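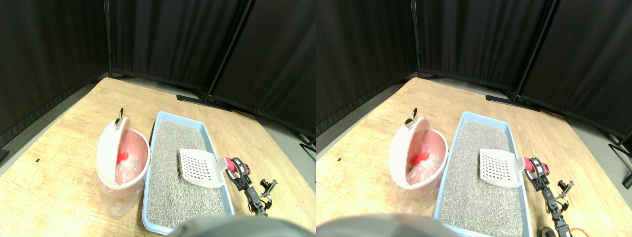

Scooping

March - by the Ledwood Saturday Page

The cat came with a tray, a scoop and 3 pages of instructions. My aunt had typed them up before she moved to Droltarthorpe, where the building did not allow animals. The cat was called Itau. She was gray and heavy and did not look at me when I opened the carrier.

The tray was light blue. The instructions said to fill it almost to the rim, which seemed like too much, but I did it. They said to scoop at seven in the morning and again before bed. Slide the blade in flat, lift, and let the clean grains fall back through the slots. Do not shake it hard. She had underlined hard.

The bin was pink inside and had a lid on a hinge. I had to buy bags for it. The store on Navickas Street sold them in packs of 40, and the woman at the register asked how many cats I had. I said one, and that it was my aunt's. She said that would last me a while.

For the first week Itau lived under the bed. I knew she came out because of the tray. In the morning there were dips in the litter and a little trail of it across the bathroom floor. I scooped, tied nothing, closed the lid, swept. Then I went to work. At night I did it again and called my aunt.

"Did she go?" my aunt would ask.

"Yes."

"Twice?"

"Twice."

"Good," she said, and then we talked about her new kitchen, or the elevator, or the bus she took to the clinic. She never asked if the cat missed her. I was glad, as I would not have known what to say.

On the second Sunday I changed the whole tray. Page two covered this. I emptied the old litter, washed the tray with plain soap and dried it with a towel I had picked out for that and nothing else. I poured in the new litter and leveled it with the back of the scoop. It made a dry sound, like rain on a tent. When I turned around Itau was sitting in the doorway.

She walked past me, stepped into the tray and turned in a circle. Then she dug. She dug for a long time and threw a good amount of it on the floor. I stayed where I was, on my knees, holding the scoop - it seemed rude to get up.

When she was finished she went and sat in the hall. I scooped again, though it was not time yet. Then I called my aunt, four hours early, and she picked up on the first ring.

"What happened?" she said.

"Nothing," I said. "She's in the hall."

More short fiction
The Upstairs Piano
A Key for the Shed
Two Buses to Ledwood
What the Neighbors Kept
Soup Weather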